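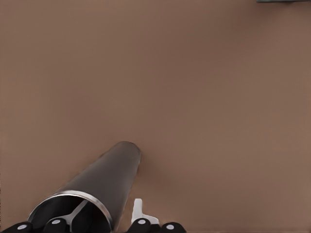

Noémie wants to know why we'd spend a cent on a second hand before the first one has paid for itself, and she asked it twice on the call, so I'm writing my answer down while it's fresh.

November 3, 2020. Equipment planning, round two.

What we've got so far: sim runs with the four-finger hand and the dark cylinder on the bare tabletop. Sim is cheap and I love it, but I can't put a fingertip wear rate in the budget from a render! So the ask is for real hardware, and I've got two quotes in.

- Plovgate: 2366 for the hand, spare fingertips at 48 a set, mounting plate 195
- Tindetti: 3000 flat, plate and one set of tips thrown in, longer wait

Plovgate with the plate and one set of tips comes to 2609, so there's a decent gap. My gut says Plovgate. The catch is the cable. Theirs is a different connector from what's on our arm, and I still don't have a straight answer on whether the adapter is in the box or extra (emailed them this morning, will nag tomorrow). Tindetti's plugs right in, or so the sales guy swears.

Noémie's other point was better, I'll give her that. She said we should price the fingertips for a whole year and stop staring at the sticker on the hand. Fair! If we chew through a set a month, that's 12 sets at 48, so 576 on top, and Plovgate suddenly looks a lot less like a bargain. I don't have a tip price from Tindetti at all yet. Asked. Waiting.

Wanyama might have a loaner through the end of November. If that comes through I'd like to run the cylinder grasp on it for a week, same poses as the sim, and look at the pads afterward. Zonora did a short rental for us on the old arm and the paperwork took longer than the testing, so I'm leaving them out unless Wanyama says no.

To do before the next budget call:

- Plovgate: adapter, yes or no
- Tindetti: price per set of tips, real lead time
- Wanyama: loaner dates, who pays shipping
- Measure the bolt pattern on our arm again (my old sketch and the drawing disagree by a couple of millimeters, ugh)

Noémie has the spreadsheet now, tab two is the one to edit.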